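4.2 What the away supporters told us

I'll admit I came to this part of the study with a hunch, and the hunch was that people who travel to a play-off remember the match better than people who watch it at home. I've been one of those travellers myself (a very long coach ride, a very short second half) and I could still tell you who took every corner. So when Milovan Georgiev suggested we ask supporters of Lau and Lestel to write down the goals in order, a few weeks after the final, I was fairly sure how it would go.

We had 353 usable replies out of the 2000 forms handed out at the two grounds in January. That's a thin return, and I'll come back to it in section 6, but it's better than the pilot, where most of the forms came back with a phone number for a minibus firm on them and nothing else. Each person gave us the scorers, the order of the goals and a guess at the minute for each. We then scored the answers against the official match sheet, allowing 3 minutes either way.

The travellers did do better on scorers. No surprise there! Where it gets odd is the timing. Supporters who'd made the trip put the opening goal far too early, nearly always inside the first ten minutes, when the sheet has it at 25. The home viewers were much closer. Milovan thinks the clock in the corner of the television does the work, and that people at the ground only have the noise to go on. I think he's mostly right, though I'd add that a goal for your own side feels early if you spend the rest of the half worrying about it. 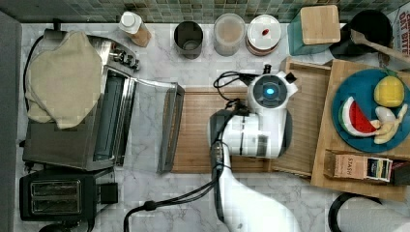
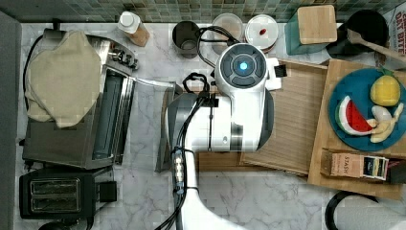 Figure 3. Two views over the marble worktop, with the green mosaic tiles behind.

We also asked who people had watched with, and this turned out to matter more than I'd guessed. Those in a group of friends tended to agree with one another, even on the things they all got wrong. One lot from the Lestel end swore blind that the equaliser was a header. It was a tap-in from a yard out, and their forms had been filled in separately, so I can only suppose the header had been talked into being on the way home.

People watching alone made more mistakes overall, but they were different mistakes, all over the place, with no shared story behind them. I find that rather touching. It also makes life awkward for anyone (us included, in the earlier Utemum paper) who has treated agreement between fans as a sign that they're remembering well.

For the second round we dropped the question about minutes and asked for the order of events only, using the Milatora cards described in section 3. The gap between the two groups shrank a good deal, and among Lau supporters I couldn't find one at all.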